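Batbridge occupancy levy

The Batbridge occupancy levy is a local tax on short-term lodging in the town of Batbridge. It is charged as a percentage of the room price and is collected from guests by the business or person renting out the room. The levy replaced an older flat fee per night, which had applied only to hotels and inns. It is administered by the town revenue office and is separate from property tax and from general sales tax.

We use cookies to remember your settings and to measure how our pages are used. By continuing to browse you accept our cookie policy. Accept | Manage settings

Background

Before the levy, Batbridge charged hotels a fixed nightly fee that had not changed for many years. Private rentals, campgrounds and boarding houses were exempt. As more homes were let to visitors, particularly in the Clamside district along the harbor, hotel owners complained that they were paying a charge their competitors did not. A review written by Vaida Lūse, then the town's revenue officer, found that the fee raised less each year even though the number of visitors was rising. She recommended a single percentage charge on all stays of fewer than 30 nights.

The town council adopted the proposal in February after two public hearings. The first draft set the rate at 9 percent. It was lowered to 7 percent before the final vote, and the exemption for campgrounds was kept.

Rate and scope

The levy is charged at 7 percent of the amount paid for the room, before sales tax. Cleaning fees count as part of the room price if the guest can't decline them. Meals, parking and boat rental do not count when they are listed separately on the bill. If they are included in one package price, the levy applies to the full amount unless the operator can show how the price was divided.

The following are exempt:

Stays of 30 nights or more under one agreement
Campgrounds and marinas
Hospital and hospice guest rooms
Student housing during the school term
Rooms paid for directly by the town in an emergency

A guest who first books a short stay and later extends it to 30 nights or more can claim back the levy already paid. The claim is made through the operator, who deducts the refund from the next return.

Registration and returns

Anyone who rents out a room in Batbridge for short stays must register with the revenue office before the first guest arrives. Registration is free. Returns are filed every quarter and are due on the last business day of the month after the quarter ends. A return must be filed even when no rooms were rented. Operators keep booking records for four years.

Most operators file online using Plororex, a filing system that the town also uses for business licenses. Paper returns are still accepted at the revenue office counter. Early versions of the online form rounded each booking to the nearest dollar, which produced small differences between the amounts collected and the amounts reported. The form was later changed to round only the final total.

Penalties and enforcement

A late return carries a penalty of $200. Unpaid levy is charged interest by the month, and an operator who does not register can be billed for an estimated amount based on listings and neighboring rentals. The estimate stands unless the operator supplies records within 60 days.

A compliance check led by Asanka Sheikh compared online rental listings with the town register. It identified 61 unregistered properties, over half of them in Clamside. Most owners registered after receiving a first letter and were charged the levy owed without a penalty. As of 7 Aug 2022 the register held 1,653 properties.

Jankauskaitė case

The best-known dispute over the levy involved Jankauskaitė, a guesthouse that sold weekly packages combining a room with sailing lessons. The owners paid the levy on the room share only, which they put at one-third of the price. The revenue office rejected the split and billed them on the whole package. On appeal, hearing officer Dwynwen Gronow ruled that the owners could divide the price, but that the share had to follow what the same room cost when sold alone. The bill was recalculated and reduced. The ruling is now cited in the town's written guidance on packages.

Use of revenue

Money from the levy goes into the town's general fund. A motion by council member Tõnu Ots to reserve part of it for harbor repairs was defeated, and a later version limited to seawall maintenance was withdrawn before a vote.

See also

Business licenses in Batbridge
Property tax in Batbridge
Clamside harbor dues
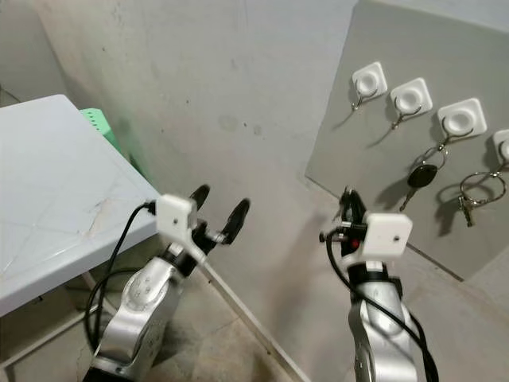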